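Suturing Practice at the Kostance Skills Center: A Gallery

The Kostance Skills Center supports training in surgical technique for residents, fellows and operating room staff. Its practice bench for fine suturing, known within the center as the Quintero bench, is in use throughout the academic year. Learners work on tissue pads with curved needles and dark thread, and they repeat the same basic closure until it can be carried out evenly from one end of the incision to the other.

This gallery presents close views of the instruments, the needle and the pad. It is intended for learners who have been assigned a place on the course, for faculty who teach at the bench, and for visitors who wish to know more about the work of the center. Terms used in the captions are explained in the course handbook, which is available at the front desk.

The needle and the jaws

A curved needle is meant to travel along an arc. Learners are taught to choose the point at which the jaws take hold of it, to check the angle of the needle before approaching the pad, and to correct a poor hold before the first bite is taken. Time spent on this step is usually regained later in the exercise.

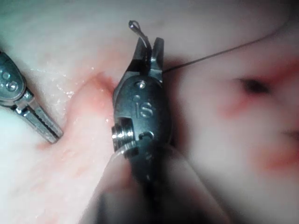
Faculty ask that the needle be kept in view whenever it is outside the pad. If it drops out of sight, the learner stops, brings the view back to the last known position and begins again from there. The thread is checked at the same moment, as a loop caught behind a jaw can pull on the needle without warning.

The first session is given over entirely to this skill. Learners pick up the needle, turn it, pass it from one instrument to the other and set it down. No stitches are placed until the instructor has signed the first page of the record card.

The instruments

The jaws of each instrument are small, and the pivots and pulleys behind them are smaller still. Instruments are inspected at the start and end of each session. Learners are expected to recognize the main parts by name and to report stiffness, uneven closing or visible wear to the bench supervisor. Worn instruments are withdrawn and listed in the service book, which currently runs to 431 entries.

Working along the incision

The standard exercise is a closure of a straight incision by interrupted sutures. Each suture is placed, tied and finished before the next is begun. The distance between sutures and the distance from the edge of the wound are set out on the exercise sheet, and both are checked by the instructor when the pad is handed in.
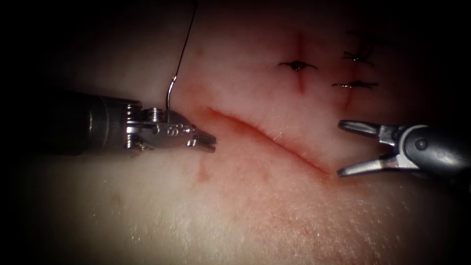

Both hands have a part in the exercise. One drives the needle while the other steadies the edge, receives the needle on the far side or draws the thread through. Many learners favor the dominant hand at first. The center therefore requires that each closure be repeated with the roles of the two hands exchanged, and the second attempt is graded to the same standard as the first.

Tension is the most frequent subject of comment on returned pads. A suture drawn too tightly puckers the surface, and one left slack allows the edges to part. Written remarks are kept brief and are attached to the pad with a numbered tag. Learners may collect their pads until the end of the term, after which those left in the cabinet are discarded.

Practice pads are supplied by Dreltar and are cut to size at the center. They are stored flat, away from direct light, and each pad is used by one learner only. The center used around 80 pads in December, when the final assessments for the fall group were held.

Thread

Thread management has its own page in the handbook. A long tail is slow to draw through and tangles easily; a short one may leave too little for the last knot. Learners measure the thread against the printed scale on the bench before they begin, and they record the length on the exercise sheet. 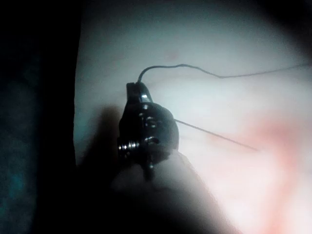
Photo: Kostance Skills Center, Media Office. May be reproduced for teaching with credit.

The thread should lie clear of the working area while the next bite is being prepared. Instructors may pause the exercise to ask where the thread is running and which way it will move when the needle is drawn. Learners should be able to answer without touching either instrument.

At the close of each session, needles are counted into the Brokano tray and the count is entered in the bench log. The learner and the supervisor both sign. A session is not regarded as finished until the count agrees with the number issued, and no one leaves the room before that time.

Course information

The suturing course consists of 4 supervised sessions followed by an assessment. Sixty-three places are offered each year. Applications are made through the department in which the learner is employed, and a supervisor's signature is required. Open practice is available from 4 p.m. to learners who have completed the first session and hold a signed record card.

Requests for larger copies of the pictures in this gallery should be sent in writing to the Media Office, stating the purpose for which they are needed. Requests to visit the Quintero bench are handled by the front desk.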